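Home Files Releases Issues Wiki About

# Wamenar Sink & Counter Notes

Wamenar is a set of short written records about washing up and clearing counters in home kitchens. Each record covers one sink and the counter next to it: what was in the basin, what stood nearby, and where things were meant to go afterward. Most records have one or more pictures.

The set is meant for people who work on household vocabulary, kitchen layout or chore planning. It has no recipes and nothing on cooking.

## Contents

- 406 records, plain text, one per file
- 275 of them with at least one picture
- `objects.csv` – the object list, almost 2000 rows
- `places.csv` – names for counter areas, shelves and racks
- `CHANGES.txt`

## Record fields

| Field | Meaning |
|---|---|
| `kitchen` | Short name of the kitchen, such as Uletti or Flenlow |
| `basin` | Items inside the sink |
| `counter` | Items on the counter, left to right where possible |
| `fixtures` | Faucets, hoses, sprayers, caps |
| `surface` | Counter and sink material, if it can be told |
| `put_away` | Where items belong, according to the household |
| `notes` | Anything else |

`put_away` comes from the household and can't be checked against a picture. It is blank in a good number of the Flenlow records.

## Naming rules

Use the plainest word that fits. If an item could be a pot or a bowl, write `pot/bowl` and leave it that way. Earlier versions forced a choice, and the two people doing the labels disagreed too often for the result to be useful.

Plates and dishes are separate. `plate` is for flat ones. `dish` is for everything else, and for pieces too covered up to tell.

Brand or character names go in `notes` only if they can be recognized. Contents of bottles are written with a question mark unless the label can be read.

Items that stay on the counter all day (filters, oil, cups in regular use) are still listed. Users who only want dirty dishes should filter on `basin`.

## Sample record

From the Uletti kitchen:
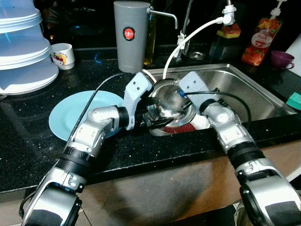 *Uletti: steel pot/bowl in the sink, over a dish with a red-and-white pattern.*

```
kitchen: Uletti
basin: pot/bowl, stainless steel; dish, red and white
counter: containers with lids, stacked; cup, white, small;
 plate, round, pale blue; water filter pitcher, gray;
 bottle, dark glass
fixtures: chrome faucet, tall; white faucet fitting with
 white hose; small round cap
surface: black granite, white flecks; steel sink
put_away: pot/bowl to lower cabinet, plate to rack
notes: Hello Kitty on cup. Bottle: cooking oil?
```

## Known problems

- Record 374 has its `basin` and `counter` fields swapped. Fixed in the next release.
- "Cap" covers both drain caps and soap caps.
- Stacked containers are one row in `objects.csv`, however many are in the stack.

## Contact

Maintained by Chae-won Yang. Corrections are merged every December – please give the record number and the field.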